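3 min read

I've been selling storage bits out of my little shop in Ostwood for a good while now, and the thing people come back for most is the plainest one on the shelf: the Gillard open box. It's white fabric, rectangular, no lid, and it costs 900 for one or 1310 if you take the pair (which most people do, once they've seen the state of their own hall closet!).

I keep one on the table at home and it catches everything that has no proper place – gloves, dog leads, the odd potato that rolled out of the grocery bag. The sides are stiff enough that it stands up by itself while you fill it, so you've got both hands free to sort, and with no lid to wrestle you just drop things in and carry on chatting.

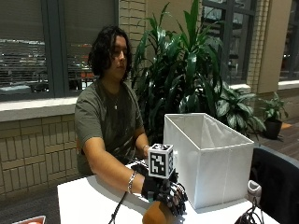

Can I wash it?

Wipe it down with a damp cloth and a drop of dish soap, then let it air dry. I wouldn't put it in the machine, the walls lose their shape and you'll be cross with me.

My friend Irina Anghel has hers on a low shelf for the kids' art stuff and swears by it, though she did say white was brave of her. Fair point! If you're worried about marks, line the bottom with a sheet of paper and swap it now and then.

The next batch comes in from Laltville in March and I've asked for 105 of them, so there should be plenty. Orders of 5 or more get free delivery. Email the shop and either I or Stavros Vlachopoulos will write back, usually the same evening.

We use cookies to remember what's in your basket. Accept | Manage settings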